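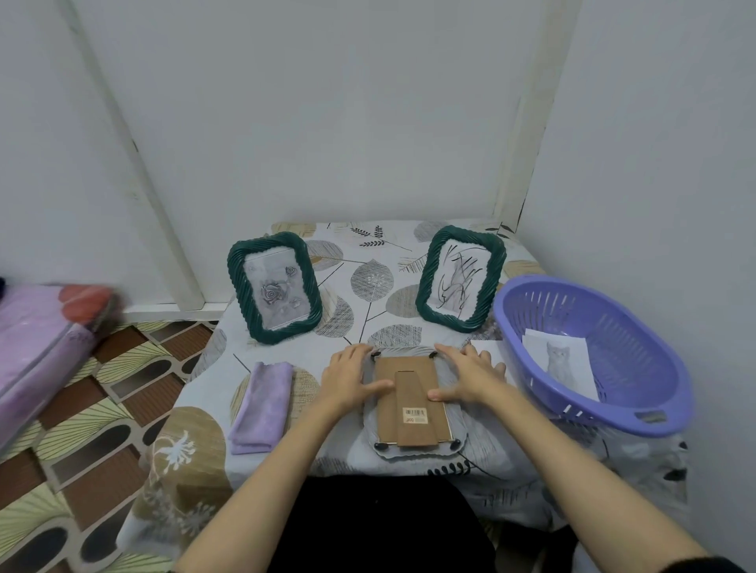 Roses in a rope-edged frame, corner table.

Writing for Animation, handout 3: the hothead on the team
Tutor: Bello Akinola

Please read before Tuesday. The set text is still the pilot of Skidstead, and you need to have watched it twice.

Every fan page for every team cartoon will tell you that one member is "the angry one". I would like you to doubt that. It is a label made up by whoever had to sell the toys, and it tells you next to nothing about how the part is written. In Skidstead the label goes to Vasilakis, the younger of the two drivers, on the strength of a scowl in the title sequence and a red scarf. Go through the pilot with a pencil and you will find she loses her temper once, in the garage scene, and she has a fair reason.

Compare Rondley. He is supposed to be the calm leader. He shouts at the crew, walks out of a briefing and breaks a radio. The fan pages put this down to "the pressure of command". Maybe. I suspect they read the label first and watched the episode afterwards.

Things to look for as you watch:
Who interrupts whom, and who is allowed to finish.
What the other characters say about Vasilakis when she is out of the room.
Whether the music tells you she is angry before she does anything.

The third one matters most. Mute the garage scene and ask somebody who doesn't know the show what she is feeling. Last year's group mostly got "tired".

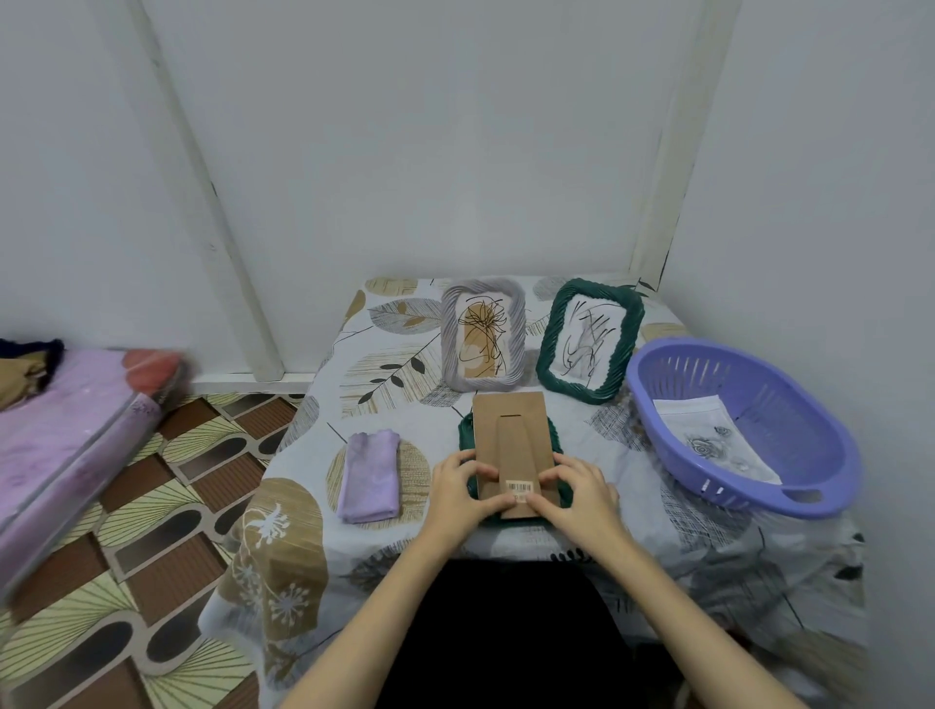

Pressing down the cardboard backing, easel stand down its middle.

A word on sources. The fan wiki has a page on Vasilakis that runs to 2753 words, of which 593 are a list of the times she has been "hot-headed". I checked the list against the first series. Several entries are jokes, two are dreams, and one belongs to Custitov, who is a different character and a villain. Use the wiki for episode titles if you must. Don't quote it as evidence of what anybody on screen is like.

The same goes for the family tree. She is often called the second eldest, but the show never gives ages. It gives a seating plan at dinner, and people have built on that.

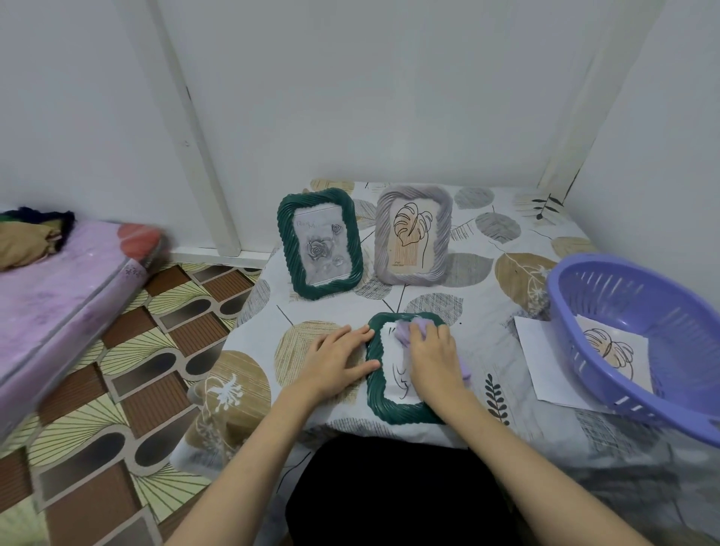 Backstory is where I get most doubtful of all. Episode 7 offers us the dead brother, and we are meant to go back and see everything Vasilakis did before it in a new light. Look at how it is done: she sits at her bunk, silent, and cleans his portrait for nearly a whole minute. Set that beside the hands above, one holding the green frame flat and the other working a purple cloth over the paper, where there is a leaf drawing and no brother at all. The action is the same and we feel nothing much, so the grief in the episode must be coming from somewhere other than the wiping. I would say it comes from the strings and from Rondley standing in the doorway. You may disagree, but show me the shot that changes my mind.

For the seminar, bring one page on a scene where the label and the behaviour don't match. It can be from any team cartoon. Quote the dialogue exactly and say where in the episode it falls. Pages that begin "As everyone knows" will be handed back unread.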